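Sorting bins for small motors and round circuit boards, what do you use?

wustberg_attic
Posted Apr 9, 2019
I've been parting out old fans and air purifiers since March and my bench is finally under control (sort of!). I went with plastic bins around a steel tray, parts wait in the bins and whatever I'm checking goes in the tray. Cost me 133 for the lot, tray included.

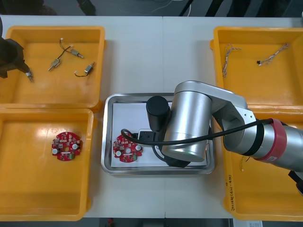 Motors are my real headache. They're light, they roll, and the leads grab everything within reach. I've got the little silver ones together in the upper left bin and you can see how that black wire is already curling off on its own. Do you bag them one by one? The boards at least stay where I put them, and I like a sheet of white paper in the tray under them so a dropped screw shows up.

Tsang
Bag them. Snack bags, leads folded in with the motor, done. I have more than 640 of the things in a closet and not one tangle.

rumevholm2
Disagree with Tsang, bags are a pain when you need to see the shafts. I wrap the leads around the body and put a bit of painter's tape on. Takes 2 minutes for a handful.

Tsang
Tape leaves goo. Ask me how I know.

rumevholm2
Not if you use it up within the year lol

zistent
I'd worry more about the boards than the motors. Bare plastic bins and circuit boards make me nervous, I use antistatic bags for anything I plan to sell. Do you have a closer shot of one of those red ones?

wustberg_attic
Sure, same bench. I keep them parts side up so nothing tall gets squashed.

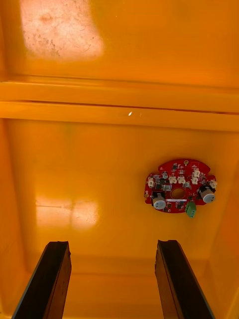
Red board in its bin, two big capacitors and the green screw terminal

zistent
Thanks! Lots of white plugs on that one. I'd label what goes where before it gets stored, I lost a whole evening to that once. And don't stack them, those caps stick up too far.

rumevholm2
Stacking is fine with foam between. I go 3 high.

zistent
Your boards, your funeral :)

wustberg_attic
OK, bags for the boards, and I'll try the tape on half the motors and snack bags on the rest. Will post again when I've got the labels on.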